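Moving 2 cats to a new flat, any tips?

Grakby
2/21/20
We get the keys next week and I'm dreading it. Both cats are indoor only and the older one sulks for days if I so much as shift the sofa! Do I let them have the run of the place or shut them in one room first?

Plilleo
One room, definitely. Litter tray, water, an old jumper of yours, door shut. Mine had the spare bedroom for a week and came out when they were ready.

hatice_k
A week seems ages to me. I opened the door on the first night and mine was asleep on my head by morning (she's a bold one though). Depends on the cat.

Plilleo
Bold ones are the ones that end up wedged behind the washing machine, Hatice!

Grakby
Ha, that'd be the young one. I'll try a few days and see. Should I buy new toys or just bring the tatty old stuff?

hatice_k
Old stuff, and don't wash it beforehand.
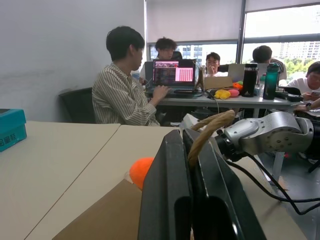

Keep a cardboard box or two back from the unpacking as well, they love somewhere to hide. The pricey cat bed can wait, mine cost me 80 quid and she's never been near it.

Plilleo
Agree on that much. Still say a week.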